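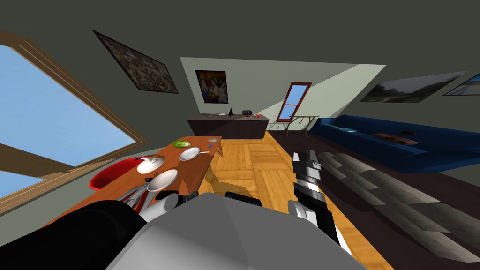 Sim-Ansicht Kopfkamera, Wohnraum, Tisch links im Bild

Werkstattbuch Roboter-AG, Projekt Litel
6. April 2025

Drucken | Per E-Mail senden

Stand: Tischaufgabe läuft im Simulator durch, aber nicht schön. Heute nur Sim, keine echte Hardware.

Horizont steht immer noch schief. Boden und Möbel laufen von links unten nach rechts oben. Gestern dachte ich noch Fehler im Raummodell, ist es aber nicht, Raum ist in der Draufsicht gerade. Also Kameramontage. Vermutung: Roll und Pitch beim Import aus Pascu vertauscht, das hatten wir im Januar schon mal beim Greifer. Offset testweise auf null gesetzt -> Bild gerade, aber dann guckt die Kamera zu hoch und der Tisch ist halb weg. Rückgängig gemacht. Bitte NICHT in der gemeinsamen Datei rumprobieren, erst Kopie ziehen.

Aufgabe zur Erinnerung (Regeln Druline-Cup, Teil 2): Geschirr vom Tisch aufnehmen, auf den langen Schrank an der Wand gegenüber stellen. Grüne Schüssel samt Inhalt zählt als ein Teil. Löffel muss nicht auf dem Teller bleiben, gibt aber Abzug wenn er auf dem Boden landet.

Linker Arm: kommt über die Tischkante, soweit ok. Werkzeug (das silberne, sieht aus wie eine Zange) liegt quer über der Platte. Problem ist die große weiße Schüssel ganz vorne, die ist dem Arm im Weg. Planer nimmt sie nicht als Hindernis sondern als Ziel und fährt dann trotzdem erst zum Teller. Reihenfolge umdrehen, von vorn nach hinten abräumen! Stand so eigentlich schon auf der Liste.

Rechter Arm: steht hoch, Spitze Richtung Sofa. Macht gar nichts. Ruhepose ist falsch eingetragen, er soll seitlich runter. So verdeckt er ausserdem ein Stück vom Streifenteppich und den brauchen wir für die Bodenerkennung. Wert steht noch vom alten Modell drin.

30 Durchläufe über Mittag laufen lassen:
- Teller gegriffen, Löffel blieb liegen: meistens
- grüne Schüssel: 6 mal verfehlt, immer zu weit links
- roter Stuhl: 2 Kollisionen, beide mit dem linken Arm beim Zurückfahren
- Tablett (oder Brett?) am hinteren Tischende: nie erreicht, Arm zu kurz. Basis muss vor, dann aber Stuhl...

Idee dazu: zwei Standpunkte statt einem. Erst am jetzigen Platz die vordere Hälfte, dann ums Eck fahren und von der anderen Seite her. Kostet Zeit, laut Regeln aber erlaubt. Fahrweg Richtung Schrank ist nur Parkett, das sollte gehen. Teppich lieber meiden, die Räder verhalten sich dort in der Sim komisch, Reibwert noch nie geprüft.

Ablage auf dem Schrank: da steht schon Zeug (weißes Schälchen links, kleine schwarze Figur, was Dunkellilanes das wie eine Tasche aussieht, rechts was kleines Rotes). Die Ablagezonen im Skript tun so als wäre die Platte leer. Freiflächensuche einschalten oder feste Plätze zwischen den Sachen eintragen. Ich bin für feste Plätze, bis zur Vorrunde in Stutuscombe reicht das.

Bilderkennung: die Gemälde machen Ärger. Das bunte mit den Figuren über dem Schrank wird ab und zu als Gegenstand gemeldet. Maske drauf, alles oberhalb der Schrankplatte ignorieren. Geht natürlich erst sauber wenn das Bild gerade ist, siehe oben. 1.444 Trainingsbilder haben wir jetzt, davon kaum welche mit schrägem Blick.

Offen:
Kameraoffset (zuerst!!)
Ruhepose rechts
Reihenfolge Geschirr
Stuhl als Hindernis größer machen
Logdatei von heute liegt im Ordner litel_sim, noch nicht umbenannt

Nächstes Mal früher anfangen, der Rechner in der Ecke braucht ewig zum Laden.

2 Kommentare | 6 mal geteilt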